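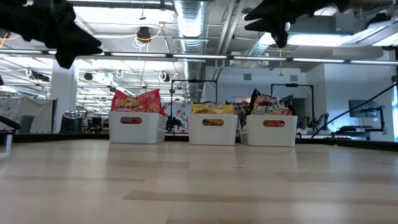
Sorting snacks in Malldale: a student team on its two-arm project

The Stollow project began in December with a shopping bag of snacks and an argument over whether soft packaging was too hard for a first attempt. The students in the automation stream at Malldale had been told to choose a handling task and get two robot arms to do it. Most groups before them had picked blocks or cups. This group picked snack bags, three white plastic bins and a wooden table.

"We wanted something that changes shape when you grab it," says the student who leads the group this term. "A block is the same block every time. A bag of noodles has corners and air in it, and the printing is shiny. If you squeeze it in the wrong spot it folds over."

There are four students on the project and they agreed to talk as a group, on the condition that the write-up left their names out. They are in the second year of the program. Two came from electronics, one from software, and one transferred from a cabinetmaking course and ended up doing most of the work on the gripper fingers.

The task sounds simple when they explain it. Each bin gets one kind of snack. An arm has to pick up a bag, bring it over the correct bin and let it go so that it lands inside. Later in the run the arms have to take the bags out again. The group calls a full cycle of both halves a "there and back", and a run only counts if nobody touches anything in between.

"Putting in is the easy half," says the student from cabinetmaking. "You can drop a bag from a bit of height and it usually goes in. Taking out means getting hold of whatever is poking up over the rim. With a tall bag there's plenty to grab. With a short one you've got a centimetre or two and the side of the bin is right there."

Bag height comes up a lot. The group uses a tall red and yellow bag, a shorter one that is mostly yellow, and a dark one labelled Fire Noodle. The short yellow bag is the one they complain about. It sits low in its bin, and for the first part of the term the gripper kept closing on the rim.

Their fix was to stop sending the fingers straight down. The arm now comes in at a slant and slides one finger along the inside wall before it closes. It took them several weeks to get a path that worked in every bin.

"The bins have handle holes in the front," says one of the electronics students. "Early on we thought we could use them, push the bag up from the front with one arm and grab it with the other. We spent ages on that. It worked twice and then it tipped a bin over, so we dropped it."

The software student keeps the log. Each attempt gets a line with the bag, the bin, which arm was used and what went wrong. The group aims for 200 attempts on any change before they decide to keep it. At the time of our conversation they had finished a full set on the slanted approach, with 39 failures, and 22 of those were on the short yellow bag.

"People look at that and say it's a lot of failures," the software student says. "On the first version I gave up writing them down properly because it was nearly every go. I regret that now. I'd like to have the number."

The other large block of work went into keeping the two arms out of each other's way. Both can reach the middle bin, and in the first programs both tried to. The students started with a strict rule, where one arm had to be back at its rest position before the other could move. It was safe and very slow. They now divide the table into zones, and an arm has to claim a zone before it enters. The middle bin is a zone of its own.

Asked whether they had ever had a collision, all four say yes. It happened at low speed and cost them a set of finger pads. They ordered replacements from Psarras, the shop that supplies most of the program's small parts, and spent the waiting time working on the log. The teacher who supervises the stream used the incident in the next safety class, with the group's permission.

The arms are run with a package called Flivero, which the program has used for a few years. The students have mixed feelings about it. They like that a path can be recorded by guiding the arm by hand and then cleaned up afterwards. They don't like the error messages.

"It'll tell you a joint is out of range and not which joint," says the second electronics student. "So you check all of them. We've got a sheet on the wall now with what each message really means."

The teacher, who spoke to us separately, says the choice of objects made the project harder to mark but better to teach from. Students in the lower year come past and understand it straight away. They have all reached for a packet of noodles and had it crumple in their hand.

"I don't give them the answer on grip force," the teacher says. "I ask them what they'd do with their own fingers. Most people don't pinch a bag hard. They get under the seam. Somebody works that out every year and then they have to make the machine do it."

Marks for the project are split between the working system, the log and a written report. There is also a demonstration day, where each group has to run its task in front of the rest of the stream and restart from a fault set by another group. The Stollow students expect someone will swap the bags between bins. Their program reads the colour and size of each bag before it moves, but it has had trouble with the dark one when the light from the window is strong.

"Last time the sun was in, it thought there was no bag there at all," says the group's lead. "It skipped it and said it was finished. We've put in a check on the weight since then. If it says the bin's empty, it has to prove it."

They have other jobs still on the list. The recovery routine after a dropped bag needs rewriting, and the rest position of one arm has to be moved so it clears the cable. The cabinetmaking student wants to recut the finger tips with a narrower point, which the others are against this close to the demonstration.

The bags themselves have to be replaced fairly often. After enough handling the seams go soft and the results stop matching earlier sets. Retired bags go into a box under the bench, and the students are allowed to eat the contents once the log for that set is closed.

"It's all crumbs by then," says the software student. "The noodles are all right. You can still cook those."

Interview published 2025-08-14. Students interested in the automation stream at Malldale can ask at the program office for a copy of the project guide.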